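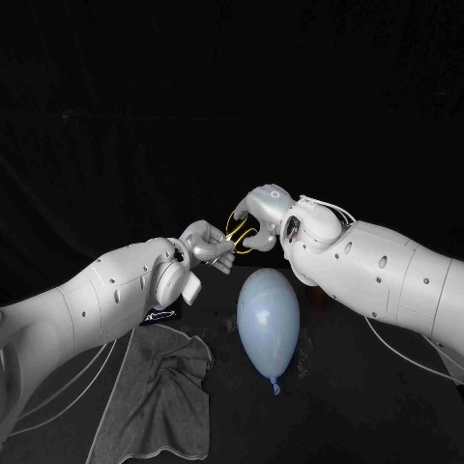
Small Cast, Small Screen: the Irau films and who was in them
Student project report, Film and Performance, second year
October 2024

What we set out to do

Wanted to find out how actors got into the Irau films, and where they went after. Irau was a low budget film company, mostly horror and a few comedies, made quickly. Everybody on our course has seen one or two. Hardly anyone can name an actor from them. That was the starting point.

We took 12 films and wrote down every credited performer. Came to 200 names once repeats were taken out. Then tried to trace each one - training, stage work, first screen part, last screen part.

Where the information came from

End credits first, then old theatre programmes from the Batier Playhouse, which had kept 1189 of them in boxes. Not in date order. We didn't read all of them, only the seasons that overlapped with the films. Also two interviews by post, both kept anonymous as agreed.

Credits were a pain. Same actor spelled three ways in three films. One film, Tonach, has no cast list at the end at all, just a song title and a copyright line. For that one we used the press sheet, so treat those names with some care.

Findings

Stage first, nearly always. Of the people we could trace, most had been in a play at the Batier before any Irau film. Usually small parts. The Sarmiento drama school comes up again and again, 24 of the cast had trained there, more than anywhere else by a long way.

The comedies used the same faces as the horror films. We expected two separate groups and didnt find them. An actress who is the second victim in Tonach runs the bakery in the next comedy, same haircut.

Leads did not do better afterwards. Several went back to theatre and stayed. The longer screen careers belonged to people in supporting roles, mainly in television, playing nurses, neighbours, police.

One of the postal interviews said the pay was poor but the film work was over in a fortnight, so you could fit it between plays. The other remembered the cold and very little else.

Problems

Too many names for the time we had. A lot of blanks in the table under "last part". Stage names are a problem too, we probaly have one or two people down twice. Should have started with six films.

Still to do

Fill in the missing training column. Check the Tonach names against the Sarmiento year lists, which we can't get to until November. Appendix A (full cast table) and Appendix B (programme dates) are handed in separately.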